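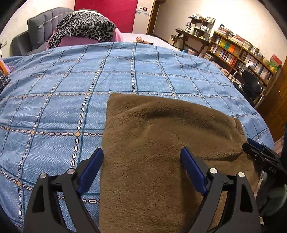

Shoshana Achterberg

Housekeeping Practice, Unit 3: Blankets, Throws and the Top of the Bed

Notes to go with the October session. Bring them with you, preferably without coffee on them. The reading from Unit 2 (sheets, corners, the tyranny of the fitted elastic) is assumed.

1. Where we left off

By the end of Unit 2 everybody could put a flat sheet on a mattress so that it stayed there. Some of you could do it without swearing. We now move up a layer, to the things that go over the bedding and have to look as if they were always going to be there.

A plush blanket is harder to fold than a cotton one. Cotton takes a crease and keeps it. Plush has a pile, the pile has opinions, and the layers slide on each other whenever you let go of a corner. The tan-brown one on the light blue bedspread has been folded into a rectangle and still carries a shallow crease, a few ridges and a rumpled bulge near its right edge. I would call that a pass. I would also run a flat hand over it before I walked away.

2. Folding to a rectangle

Work on the bed if the bed is made, on a clean table if it isn't. Never on the floor, and never against your own chest with the chin as a third hand. I know how you do it at home.

Lay the blanket out pile side down and find the two long edges. Bring them together and square the corners before you touch anything else. Smooth from the fold out towards the open edges, so that trapped air has somewhere to go. Then fold end to end. Stop and look. If one side is fatter than the other, open the last fold and do it again; patting a bulge only moves it to a place where you'll find it later.

For a throw at the foot of a bed, fold in 3 lengthwise and lay it across. For a blanket left out for a guest, a rectangle with the closed fold facing the door. Kulap Petchrat, who taught this unit before me, held that the open edge should face the headboard in every case, and marked people down for it. I don't, but I still do it her way.

3. Using the pattern you've been given

A bedspread with a grid on it is a free ruler. The teal stripes on the blue one cross at regular little gold-tan diamonds, so a blanket edge can be laid along a stripe and you will know at once if it's crooked. The drawback is that everybody else will know too. On a plain cover you can be a thumb's width out and nobody minds. On a grid you'll be hearing about it from the doorway.

Set the cover first. The stripes should run parallel to the sides of the mattress, and the drop should be even left and right. If you straighten the blanket to a crooked cover you have made two mistakes and hidden neither.

4. The head of the bed

Gather before you arrange. Anything on the sheet that isn't bedding comes off: phone chargers, hair ties, small round items of uncertain purpose. Put them on the nightstand together, in view. Do not open them to find out what they are.

Then pillows. Plain sleeping pillows go at the back, upright or flat according to the house. Coloured cushions come next. Patterned pieces go last and get folded. A leopard print heaped over a pink pillow against a grey tufted headboard has a certain confidence to it, but for our purposes a heap is laundry until it has been folded. Shake it out, fold it to the width of the pillow and lay it down flat, or hang it over the end of the bed if the owner prefers.

Tufted headboards collect dust along the stitched seams. Soft brush, top to bottom, before the pillows go back. Doing it afterwards means doing the pillows twice, as Aled Parry's group discovered in the last intake and have asked me not to mention.

5. Things beside the bed

Fabric turns up down the side of beds: checked cloths, a sleeve of something, half a scarf. Pick it up, fold it and put it on a chair. You aren't there to decide whether it's clean. The same goes for the wash basket, which is somebody's filing system and should be left alone.

6. Practical task

In pairs, 24 minutes per bed. One of you strips and re-lays the cover while the other folds 2 blankets, then you swap and each corrects the other's work -- politely, please. Faith Kirui will be marking with me this time. She's kinder than I am about pillows and a good deal worse about corners.

Marks are for squareness, evenness of the drop, and the state of the head of the bed. Speed isn't marked, although running over is.

Before the next session, fold the same blanket at home every morning for a week and write down where the bulge ends up. Unit 4 is towels.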